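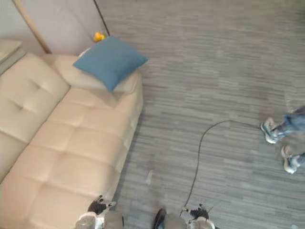
A blue pillow on the sofa, with the robot's two grippers at the bottom of the picture.

How does a robot learn to tidy a sofa?

Picking up a pillow is easy for you. You look at it, reach out and grab it. You don't have to think about where each finger goes.

For a robot, a pillow is a hard problem. A toy block keeps the same shape when you squeeze it. A pillow bends, sags and folds, and it looks different every time someone drops it. That makes it tough to write a list of rules for picking one up.

The team at Takwood tried another way, called learning from demonstration. A demonstration is when someone shows you how to do a job. A person guides the robot's arms through the whole task while a computer saves two things: what the robot's camera sees, and how the arms and hands move. One full try is called an episode.

The team recorded 2000 episodes. A computer program then studied them all, looking for patterns. When the pillow is tilted this way, where do the hands go? When a corner hangs down, which hand moves first? 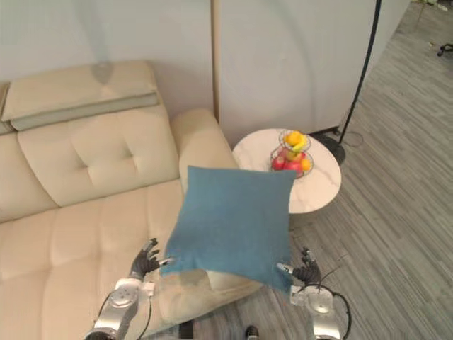 Using two hands matters with something soft. If a robot lifts a pillow by one corner, the rest flops down and swings. With a hand on each side, the robot can turn the pillow and set it where it belongs.

Next came the test. The robot had to work by itself, with no one guiding it. The team gave it 117 tries and changed where the pillow started each time. They wrote down every try, good or bad.

Then they did the test again with a second program. This one had learned from only 60 episodes. It did much worse – it often reached for the spot where a pillow had been in one of its lessons, even when the pillow was somewhere else.

"It had memorized a few answers," says Marcus Benavides, who ran the tests. "It hadn't seen enough pillows in enough places."

The team also tried 11 cushions that were in none of the lessons. The robot did well with the square ones. Long, round ones kept rolling out of its hands, so those are next on the list for September.

Word to know
Episode: one recorded try at a task, from start to finish.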